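Storing and Displaying Caps on a Small Table
Student project report, second part
Authors: Irfan Butt and Haris Orakzai

1. Background

The Rukora shop at our college sells second-hand clothes for one afternoon a week. Caps have always been the awkward stock. They were kept in a box under the counter, they lost their shape, and customers rarely asked to look in the box. Our project was to find a way of showing them that takes up little space and can be put away by one person.

The budget was set in December. We looked at shelves, wall hooks and wire stands, and chose a white wire stand because it is light and needs no fixing to the wall.

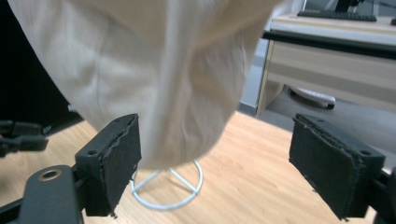

The choice of stand matters most at the bottom. A wide base ring keeps the weight low, but it also takes space on the table that could be used for folded clothes. We drew three layouts on paper before we agreed on one. Irfan wanted the stand in the middle, where people can walk round it. Haris preferred the side nearest the till.

2. Work surface

Both of us worked at a table with a pale wooden top. We did not use a cloth or a mat, as a ring can rock on anything soft.

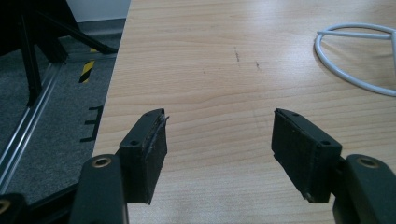 Another point was storage between sales. The cupboard in the Mughal room is 749 mm wide inside, and whatever we chose had to go through its door without being taken apart — the shop is packed up in 15 minutes and small parts get lost.

3. Placing the caps

A cap should be held by its lower edge when it is moved, so that the crown is not pressed flat. Soft fabric caps need the most care. We suggest filling the top of the stand first and leaving gaps between caps, even if some stock stays in the box.

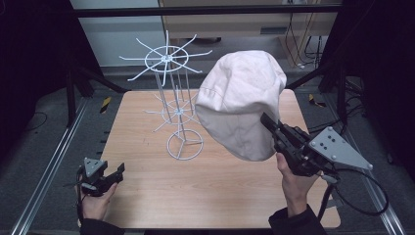

Drivemham, 2 January 2023

Our plan for next term is to write a one-page guide for the shop and to ask Riden, who supply the rails, whether they have a price tag that clips on to thin wire. Paper tags on string are the fallback.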